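Keeping Koltden Awake: Setup and Care of a Camera Car
Awuor Urio and Krešimir Dimitriou
Project supervisor: Clotilde Gautier

3. The machine

Koltden is a blue hatchback with a recording rig behind the windshield. Our task was to keep the rig running through April and hand over footage the Wakham lane-keeping group could use. They had asked for straight roads, junctions and something to follow.

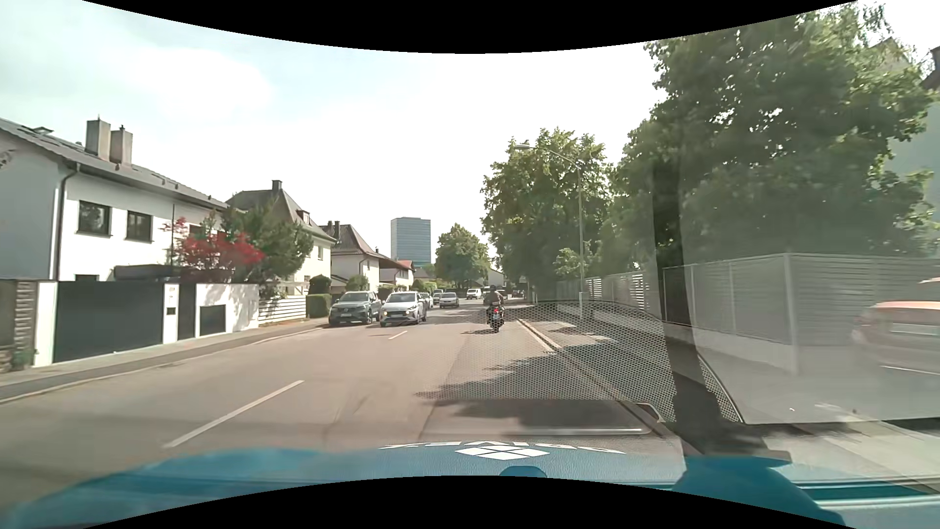

Figure 1. Following a motorcycle on a residential street. Reflections over the right lane.

3.1 Glass

Most of our faults were glass faults. In Figure 1 a honeycomb mesh lies across the right lane and a reddish-orange car seems to be passing through a fence. The detector, which has no sense of humor, flagged both as obstacles. We lined the dashboard with matte black felt, cut it wrong, and lined it again. Cleaning is now on the checklist before every drive, inside first.

3.2 Mount and storage

The mount screws work loose. Josefien Dekker marked them with paint pen so a turned screw shows at a glance - the cheapest sensor in the project. The recorder drops frames once the disk is nearly full, so we swap disks at 3000 clips. We learned this at 3321.

3.3 Junctions

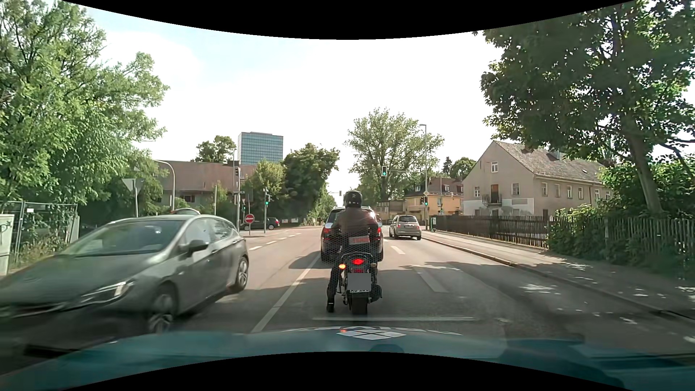
Figure 2. Signals green, left indicator lit on the motorcycle ahead.

Exposure is locked by hand before leaving. On automatic, it hunted at every patch of tree shade and the signal colors washed out. With it locked, the green lights and the rider's orange indicator stay readable. Plates get a grey block in post-processing, a step Figure 1 has not been through.

3.4 Open items

Felt edge lifts on the passenger side. Spare disk still with Dirk Verschueren.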